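**Namden and the Night Ferry**, picture book, hardcover, 50pp. Inen Books. Ages 4 to 7.

Written by Ntombi Mkhize. Back in stock as of June, second printing, 1,000 copies. First one went fast.

Namden is a goat. Namden is not supposed to be on the ferry. But there's a gap in the fence, and a man selling oranges, and by the time the whistle blows it's too late to get off. What follows is one long night of hiding under benches, eating somebody's hat and making friends with the ship's cook, Mrs. Du Plessis, who knows a stowaway when she sees one . . .

Good read-aloud. Short lines, lots of goat noises. The refrain ("Not on MY boat!") comes back every few pages and kids will be yelling it by the second go.

**Details**

- Hardcover, sewn binding, 50pp, full color
- Matching endpapers front and back (map of the harbor)
- Item no. 411
- Paperback to follow, no date yet, please don't email about it
- Spanish edition: sold out, reprinting

**Schools and libraries**

Box of 50 gets the classroom discount. Box of 200 ships free, lower 48 only. Purchase orders ok, put the item number on the PO or it will sit. Teacher guide is a free download, has the word list and the map to color in. The old guide had the wrong page number for the hat activity, fixed now, grab the new one.

**Shipping**

Orders in by noon go out same day. After that, next day. Signed copies take longer, Ntombi signs them in batchs when she's in the office. Tell us the name you want in the order notes, spelled EXACTLY how you want it. We can't swap a signed book.

Damaged corner? Send a photo, we'll replace it. Keep the box til you hear from us.

**Also from this author**

*Tesska Counts the Rain*, board book, ages 1 to 3. *Tesska Won't Nap*, same size, same rounded corners. Both in stock. Boxed set comming for the holidays.

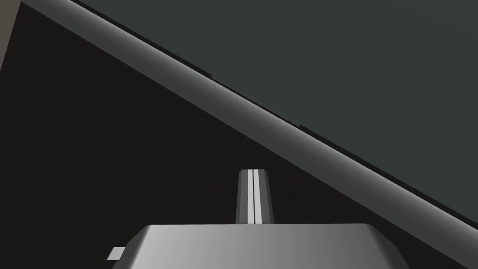
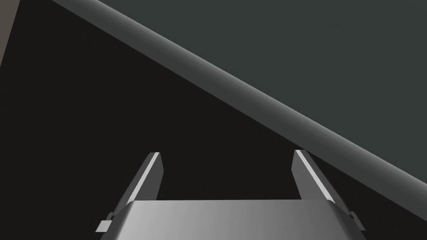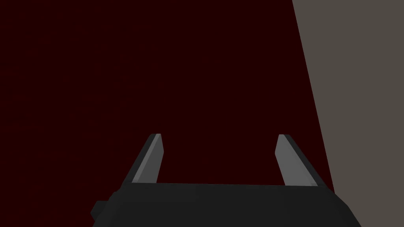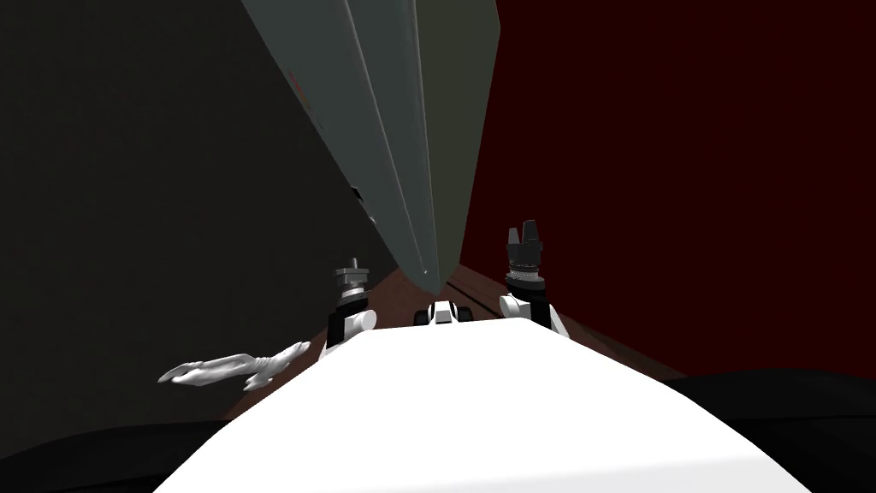

*Computer renderings, grippers in all four.*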